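Gestão do Espaço Doméstico – Apontamentos da aula 2
Tema: arrumar por frequência de uso

1. Ponto de partida
A maioria das casas guarda as coisas por tipo. Nesta unidade trabalhamos com outro critério: quantas vezes por mês se pega em cada objeto. O que se usa todos os dias fica entre a anca e o ombro.
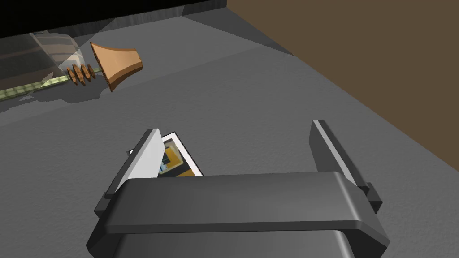 O método Dornis, visto em fevereiro, usa duas classes: uso corrente e reserva. Um inventário doméstico completo passa facilmente de 100 entradas – o do caso Bratu chegou a 1.222, contando talheres e roupa de cama.

2. Cómodas e gavetas
Gaveta de cima: uso diário. Gavetas do meio: uso semanal. Gaveta de baixo: peças pesadas ou de estação. O tampo conta como superfície de passagem e deve ser esvaziado à noite.

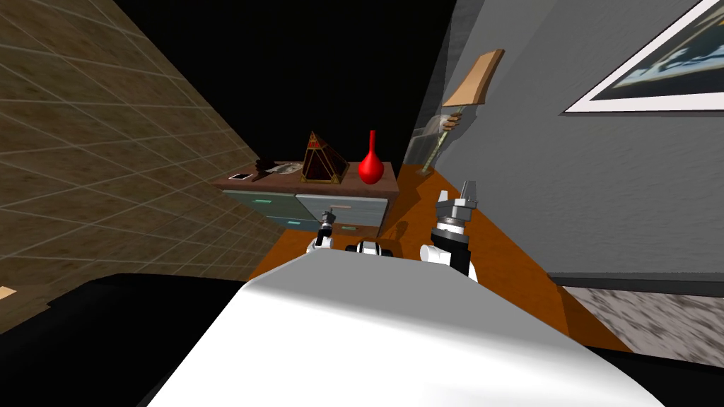 3. Trabalho para casa
Escolher um móvel e preencher a ficha Hundia (frente e verso). Entregar até sábado, 8 de março. Quem faltou à aula anterior lê primeiro o texto Zerero, capítulo 2.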